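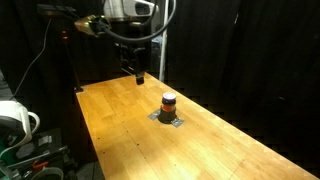
Cables first, because they've eaten more of my evenings than anything else on this build. If you've got an arm doing a small job like ours (getting the lid off a jar, over and over) you want the cable to be lazy. Leave a big loop by the wrist, like the fat black one hanging beside the white part of the arm, and run the wrist through every twist you can think of before you tie anything down. I pulled mine neat and tight in March and had the plug out of its socket within 10 minutes. Very tidy, very dead!

4 min read

Next, hold the jar properly. We tried a sticky mat, then a lump of modelling clay, then Delwyn's hand (don't). What finally behaved was a round holder on a flat metal plate, with the plate fixed to the bench at both ends. Drill your pilot holes, please. Our top is a nice bit of wood and I winced all the way through, but a few holes in a bench are just a bench being used.

Do your first runs with an empty jar and the lid barely on. I know it feels like cheating. Once the gripper is finding the lid every time, nip it up a quarter turn and go again. We got to nine good ones in a row before I let anyone put chutney anywhere near it.

Shiny tops are a pain if you're using a camera. Varnish throws the light straight back and the software gets in a right muddle, so move the lamp before you start fiddling with settings. Dark curtains behind the bench help loads too. Ours are plain black and they hang in folds, and I haven't ironed them and I'm not going to.

Other odds and ends:

Pencil round the holder before you take it off for cleaning. You'll never get it back in the same spot otherwise.

Keep the stop button where your elbow isn't. Manaia found that one out for all of us.

Write down the speed you used. We have a notebook called Tostero (long story, Rawiri's fault) and it's saved us so many times.

Search tips... Go

Wipe the finger ends with a damp cloth now and then, as dust makes them slippy. I do ours when the kettle's on.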